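Home | Forums | Facilities | Search | Log in

This site uses cookies to keep you signed in. Accept | Settings

Mevdale Staff Forum > Facilities > Shared Desks

Clearing of shared desks before the February count

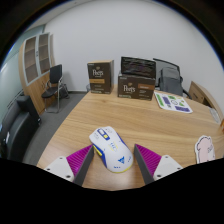 Shared desk, back wall: white and blue mouse, two Peet's boxes, laptop.

xolani_lekota wrote:
Colleagues are reminded that shared desks at the Flodbridge office must be cleared before the equipment count in February. The desk shown still holds a mouse, a black laptop resting on one of two Peet's boxes, and a printed sheet with green and purple graphics. Owners are asked to collect their items or reply with a desk number.

s_akbari wrote:
Thank you for the notice. I would ask that the mouse be left in place. Shared desks are meant to have one, and last year we replaced 4 that had been put into storage by mistake.

xolani_lekota wrote:
The policy allows a mouse if it carries an asset tag. I cannot find a record for a white one with blue side panels and a yellow stripe. Our list has 113 entries for mice, all of them plain black.

nkuna_desk wrote:
The list is out of date. Of those 113, we were able to locate 111 at the last count. I do not think an item should be removed only for being absent from it.

s_akbari wrote:
I agree with nkuna_desk. The boxes are a separate matter. If they are being used as a laptop stand, the user should request a proper one from Furitholm stores.

furitholm_stores wrote:
Stands are available on request. Please use the standard form and state the desk number. We are not able to hold stands without a form.

xolani_lekota wrote:
I do not fully accept the point about the list, but the mouse may stay until the count is complete. The boxes and the printed sheet should be claimed by noon on the day before the count. The laptop will be taken to the front office if it has not been claimed by then.

nkuna_desk wrote:
Noted. I would still prefer that the list be corrected first.

Previous topic | Next topic | Back to Shared Desks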